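**For release in April – Casado Tables opens a second workshop in Jevar**

Hi all, Emiliano Figueroa here. I run Casado, and I get to write our press releases because I'm the one who complains about everyone else's.

The news is that we're opening a second workshop. It's in Jevar, in the old seed store behind the rail yard, and the doors open at 9 in the morning for anyone who'd like a sticky beak. Our first shop stays exactly where it is, so if you've got a repair booked there, don't panic!

We made 217 tables last year, mostly for kitchens, plus a run for the Climness library that nearly finished us off (lovely people, very narrow stairs). We'd been stacking tops in the hallway and eating lunch in the van. Something had to give.

Yeison Cuadros will be running the new place. He's been with me for 12 years and has put up with my radio the whole time, so he's earned a building of his own. Patricio Ibarra is moving across with him to look after finishing, and we're taking on three apprentices over winter – applications are open now, and you don't need any experience.

Jevar will also be home to our new range, Sallow. It's a plain, pale family of tables with rounded corners and legs that come off with one key, so you can get the thing around a tight landing without taking the door off its hinges. I've wanted to make it for ages.

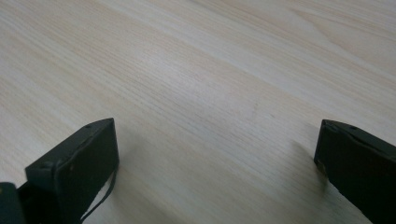
Sallow comes in two sizes to start with, a four-seater and a long one for people with more cousins. Colours will follow once Patricio and I stop arguing about green.

Orders can be placed at either workshop. For interviews or a visit before we open, ask for Yeison at the Jevar shop. If you want me, ring before lunch, as the saws are going all afternoon and I won't hear the phone.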